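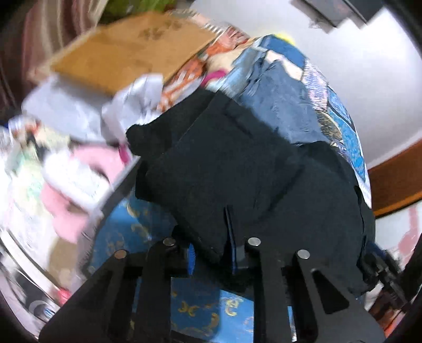
Sorting and folding clothes in a shared bedroom: report of a small household study
Anum Swati and Urmas Sakalauskas
Supervisor: Inese Lūse
April 2020

1. Purpose of the work

In our course on household management, each pair of students had to choose one everyday task and study how it can be done with less effort. We chose the sorting and folding of clothes. We both live in the Grerstead student house, where the bed is often the only large flat surface, so clean clothes are put there in one heap and stay there until somebody needs to sleep.

We wanted to know whether it is better to sort the whole heap first and fold later, or to fold each piece when it is taken from the heap.

2. Method

We worked on a bed covered with a patchwork bedspread. Over the whole study we handled 109 pieces of clothing in 5 sessions. In the first sessions we folded each piece directly. In the later ones we first made groups by kind and by thickness of cloth. The time was written down by Aivar Ots, who did not take part in the folding.

Every folded piece had to become a rectangle that can lie flat without help. Shirts and sweaters were folded with the sleeves inside.
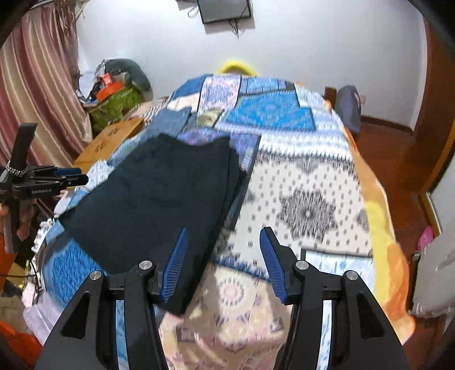

Figure 1. Dark navy garment after folding, on the patchwork quilt.

3. Results

Direct folding took 225 minutes in total, and sorting first took 80 minutes less. We must say that the groups of clothes were not fully equal, so this difference should be read with care.

Dark clothes gave us the most trouble. When several dark pieces lie together, it is hard to see where one ends and the next begins, and we often pulled two at once. The seams helped us more than the color did. The strong pattern of the bedspread was useful with plain clothes, because their edges were clear against it, but small printed pieces were easy to miss.

Denim behaved differently from the other cloth.
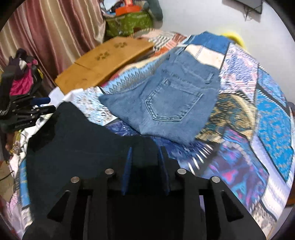
It is stiff at the waist and at the pockets, and the belt loops and double seams make the fold thick. We had the best result when the back pockets were on the outside and the waistband was laid straight before the first fold. Thin cotton did not need this preparation.

4. What we would change

The sorted groups should have more space between them. In two sessions a finished stack fell against the next group and had to be folded again. We would also like to repeat the work on a table, as Dzintra Rätsep suggested when we presented our first notes in class, and compare how tired the back feels after it.

Contact: Household Studies Office, Grerstead | © 2020 the authors | Back to top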